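Intervención social con población refugiada y migrante
Tema 4. Gestión de casos en servicios de acogida: valoración inicial, plan individual y cierre

Material de apoyo a la clase. No sustituye a la bibliografía obligatoria.

4.1. Delimitación del concepto

Se entiende por gestión de casos el procedimiento mediante el cual un profesional de referencia valora las necesidades de una persona o unidad familiar, acuerda con ella un plan, coordina los recursos que lo hacen posible y revisa su cumplimiento. En el ámbito de la acogida, el procedimiento se distingue de la atención puntual en dos aspectos: la continuidad del referente y la existencia de un expediente único.

Conviene separar tres términos que en la práctica se emplean como sinónimos. La acogida designa el periodo de cobertura de necesidades básicas. El acompañamiento designa la relación profesional, que puede prolongarse más allá de la acogida. La integración designa un resultado y, por tanto, no es una prestación que pueda asignarse.

A lo largo del tema se utilizará como caso de trabajo el dispositivo Turkano, un programa de viviendas tuteladas con 19 plazas distribuidas en 4 pisos. La entidad gestora es Pruvik. El registro de expedientes se lleva en la aplicación Citeck.

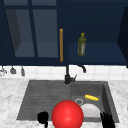

La elección de un programa pequeño responde a un criterio didáctico: con este volumen es posible seguir un expediente completo, desde la derivación hasta la salida, sin recurrir a datos agregados. Las conclusiones no son trasladables sin más a centros de gran capacidad, donde la ratio por profesional altera la frecuencia de las revisiones.

4.2. Valoración inicial

La valoración se realiza en los 10 primeros días hábiles desde el ingreso. Comprende, como mínimo, los siguientes bloques:

a) Situación documental. Tipo de solicitud o estatuto, fechas de caducidad, citas pendientes y representación letrada.

b) Salud. Tratamientos en curso, vacunación y alta en el sistema público. La exploración de experiencias traumáticas no corresponde a esta fase ni al profesional de referencia.

c) Composición y vínculos. Personas a cargo, familiares en otros países, posibilidad de reagrupación.

d) Lengua y formación. Lenguas habladas y escritas, alfabetización en cada una de ellas, estudios y experiencia laboral, con independencia de que puedan acreditarse.

e) Autonomía doméstica y manejo económico. Uso del transporte, compra, cocina, gestión de un presupuesto mensual y conocimiento de las normas de convivencia de la vivienda.
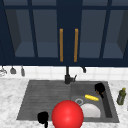 4.3. Intérpretes

La entrevista de valoración se efectúa con intérprete profesional siempre que la persona lo solicite o que el profesional aprecie dificultades de comprensión. Queda excluido el uso de menores como intérpretes. El recurso a otros residentes se admite únicamente para avisos logísticos.

El profesional se dirige a la persona entrevistada en segunda persona y mantiene intervenciones breves. La presencia del intérprete se anota en el expediente, junto con la lengua y la modalidad (presencial o telefónica). En caso de conflicto por origen, dialecto o sexo del intérprete, se suspende la sesión y se fija nueva fecha.

4.4. Plan individual

El plan recoge objetivos, acciones, responsable de cada acción y plazo. Se redacta en términos verificables: «solicitar la homologación del título antes de junio» es un objetivo; «mejorar la empleabilidad» no lo es. La persona recibe copia en una lengua que comprenda.

En Turkano las revisiones son mensuales durante el primer trimestre y bimestrales a partir de entonces. Cada revisión genera una entrada en Citeck con tres campos obligatorios: grado de cumplimiento, incidencias y modificaciones acordadas. El campo de observaciones es optativo y no debe contener juicios sobre el carácter de la persona.
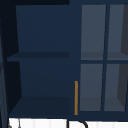
4.5. Salida y cierre del expediente

Se distinguen cuatro causas de cierre: cumplimiento del plan, fin del plazo máximo, traslado y baja voluntaria. La expulsión por incumplimiento grave se tramita por un procedimiento separado, con audiencia de la persona interesada.

El indicador más discutido es la suficiencia económica en el momento de la salida. La escala Kaplan, utilizada por Pruvik, puntúa por separado ingresos, vivienda, red de apoyo y trámites pendientes. No ofrece una puntuación global, lo que dificulta la comparación entre expedientes, pero evita que unos ingresos estables oculten la ausencia de vivienda. El expediente 2805, que se analizará en la sesión práctica, presenta precisamente esta combinación: contrato laboral en vigor y ninguna alternativa residencial a la fecha de salida.

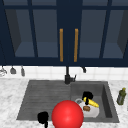 Una alumna del curso anterior objetó que, en un expediente así, el cierre por fin de plazo traslada a la persona un fallo que corresponde al mercado de alquiler, y propuso que la causa de cierre se registrara junto con la situación residencial. La objeción es pertinente y se retomará en el tema 5, al tratar las prórrogas.

Para la sesión práctica: lectura del expediente 2805 y redacción de dos objetivos verificables para el bloque de vivienda. Extensión máxima, una página.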